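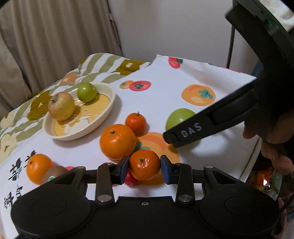 Fruit on the persimmon tablecloth, May.

May, 7 a.m., before anyone else is in

Peel dye notes, mostly so Getsemaní and I stop arguing about them from memory.

Pot 13 was the Famwood wool again, orange peel only, alum mordant, simmered low and left in the liquor overnight. Came out a soft butter yellow, nicer than the last go (which looked like weak tea, let's face it). I rinsed it twice and the water ran clear on the second. Pot 14 is the same recipe with a splash of iron at the end and wow, it went straight to olive! I love it. Getsemaní Maldonado does not love it and has written "pond" on the tag.

Dry peel weight for both pots was 214 grams. I used the little Prarell scale, which drifts if the window's open, so take that with a pinch of salt until I check it against the big one.

Cotton is still a mess. The strip from the Hirnell bolt barely took any color at all and I think there's some finish on it that my scour isn't shifting. Going to boil a piece with soda ash for almost two hours and see -- if that does nothing I'm giving up on that bolt and asking Coughlan for the unbleached stuff.

Lightfast strips went up in the south window, half of each under card. Pull them after 7 days, NOT before, I know what I'm like.

To do: more alum, new strainer bag, find out who has the good tongs. Also try drying the peel in the low oven instead of on the radiator, the last batch got musty at the bottom of the jar and I had to toss it.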